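I meant to write this up on Wednesday, but then the kettle went and one thing led to another, so you're getting it now with a cup of tea made in a saucepan. Our student robotics project has reached the cable stage!
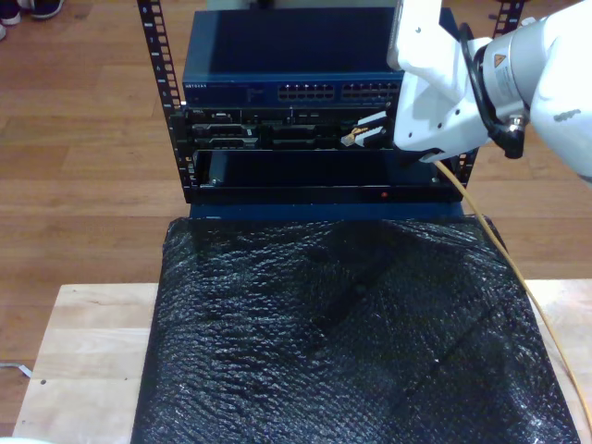

Our task for the Stunis challenge sounds so simple when I tell my mum: put a network cable into the right socket. It took 16 evenings to agree on how the arm should even approach the rack (Birthe Kvaran has the notebook, and the patience). The gripper has the connector by its two black fingers, pointed at the front of the server, and I do love how careful it looks, with that thin yellow cable trailing off over the edge of the table. Getting the angle right is a fiddly business, and I've drawn it on more napkins than I'd like to admit.

Next up is mounting, which I've been putting off since November.

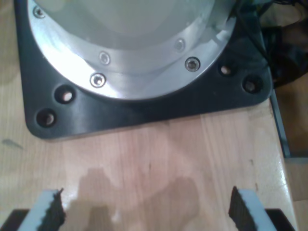

The base, with its silver ring on the black plate.

Birthe wants to go over every screw with me before our next practice, so I'm bringing biscuits.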